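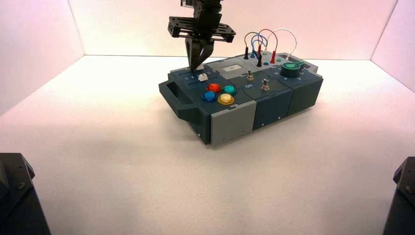
Gripper Comparison, Phase Two: Progress Report to the Plerkberg Fund

Prepared by Vibeke Juhl, Hosen Automation Laboratory
Reporting status as of Sun 9 November

Work completed

The two-finger gripper with tapered tips has now finished the full trial schedule on the task board. The schedule covers the slider, the push buttons, the toggle switches, the rotary knob and the patch cables. A total of 3,127 attempts have been logged since July, of which 1,398 were made with the tapered tips.

Findings to date

The tapered tips hold the slider knob well and give steady results on the buttons. Plug handling remains the weakest task – 173 attempts ended with the plug slipping before it was seated. Fumiko Imai is reviewing the force settings for these cases.

Remaining work

The wide-pad gripper will repeat the same schedule under the Gebru controller. Lucian Căpraru will then run 100 further plug trials with each gripper. No change to the approved budget is requested.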